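The Tavton Mailing List

By two in the morning Yu-na had the whole band's mailing list in one place, and she was so happy she got up and danced in her socks.

Seven years of it! Names on napkins, names in the drummer's phone, names from the record store night when the power went out and everybody stayed anyway. She had typed them all into Woltunix, one by one, and the little counter at the top said 600. Six hundred people who had once, somewhere, wanted to hear from them again.

She wrote the first message four times. The first one sounded like a bank. The second had too many hearts in it. The third was mostly about parking. The fourth just said the new songs were done, and they were playing them in Tavton in July, all of them, loud, and would you come?

She hit send and lay down on the floor.

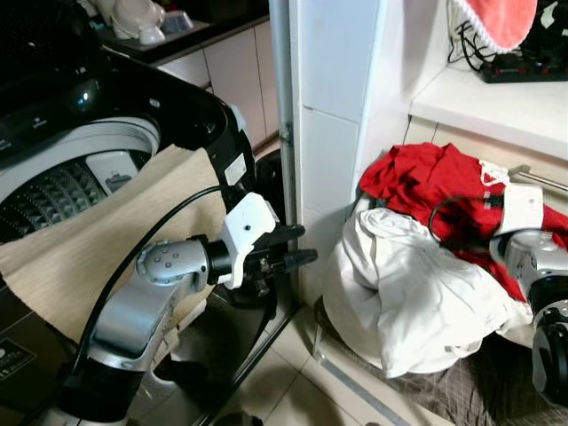 Gil-soo thought she should have waited until morning, since no one reads a band email at that hour, and anyway the link to the tickets went to the old T-shirt page.

Yu-na sat straight up. It did. It absolutely did. She fixed it with her heart banging away, and by then there were 34 replies, and not one of them was about the link. A woman named Shufen Liang wanted to know if they still played the slow one about the ferry. Somebody had already bought a shirt, a medium, the green one they'd stopped printing.

"We have to print the green one again," Yu-na told him.

"For one person?"

"For one person!" she said, and she was already looking for the file.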